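Notes from the Drillthorpe bench — teaching an arm to service servers, part 3. Teleoperation this time, with a bit of hand guiding at the start. Thread. 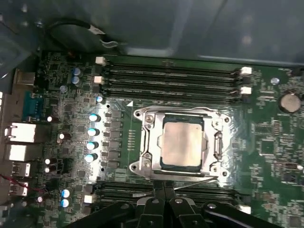 1/ The task is memory fitting. One module, one slot, both latches home. Then the same again for the next slot. We are not touching the processor in this round, and the load plate stays closed throughout.

2/ Target count was 200 usable demonstrations. We recorded 235 and kept fewer than that, of which more below. All of them by remote control, leader arm on the desk, follower arm over the chassis.

3/ We did try hand guiding first. You hold the follower by the forearm and push it through the motion. Fine for the approach. Useless for the insertion, as your own hand carries the load and the recorded forces are meaningless.

4/ It also puts the operator's sleeve in the wrist view on every run. A policy trained on that will learn the sleeve.

5/ So hand guiding is now used only to set the start poses. We store 54 of them, spread over a small volume above the board, and the software picks one before each run. The operator doesn't get to choose.

6/ Wrist view matters more than the overhead one here. With the fingertips down near the socket you can judge the gap to the slots quite well. From overhead, the gripper hides the one thing you want to see.

7/ The drawback is glare. Bare metal and a glossy board both throw light straight back at the wrist camera. We fixed exposure and turned off auto white balance. Auto exposure made the same slot look like two different parts depending on how much chassis was in view.

8/ Someone asked after part 2 why we don't use a bare board on a mat. Because the chassis wall is half the problem. On a mat the operator comes in from any side they like. In a case they can't, and the demonstrations show it.

9/ Leader to follower scaling: 1:1 for the approach, reduced on a foot pedal for the last stretch. The pedal state is logged as its own channel. Do this from day one. We didn't, and had to guess at it for the January batch.

10/ Latches. Open both before the module goes anywhere near the slot. Operators were opening one, placing the module, then going back for the other. That works by hand. On the arm it leaves the module leaning on a closed latch.

11/ Of the rejected runs, most were for this or for pauses. A pause of a few seconds mid-air while the operator thinks is poison. The policy copies it, and then sits there for as long as it likes.

12/ We now trim pauses at the start and end only. A pause in the middle means the run is binned. Cutting the middle out leaves a jump in joint velocity, and I'd sooner have fewer runs.

13/ Labelling is done in Kemari, our in-house replay tool. Four segments: approach, align, press, retreat. Press begins at first contact force, not when the operator thinks they've touched. The two differ by more than I expected.

14/ Force feedback to the leader arm is on, but low. At full gain the operators fought it and the traces came out ragged. With none at all they pressed far too hard and didn't know.

15/ First policy was trained on 49 runs just to check the pipeline. It reached the correct bank and lined up with the correct slot, then pressed on one end only. Looking back through the data, so did two of our operators.

16/ Fix was dull. Written instruction to level the module before pressing, plus a tilt readout on the operator's screen. Tilt at first contact came down by almost half in the next session.

17/ Q from the replies: could you script this? Yes, for one board in one fixture. Bondinum sends us mixed chassis and the slot banks don't sit in the same place twice. The scripted version needed re-teaching for every model.

18/ Another Q: what about cables? Loose cables stay in. We move them between runs so the policy doesn't treat them as landmarks. If one lies across the slots the run doesn't start — clearing cables is a separate task and we haven't recorded it yet.

19/ Fingertips are the standard set. The Kaplan tips grip the module better but are wider, and they foul the neighbouring slot if it's populated. Will retest with the outer faces ground down.

20/ Next batch: same task, second bank, lamp moved to the other side. Operators swap halfway through so no one person owns a lighting condition. The labelling sheet and pedal wiring will go up with part 4.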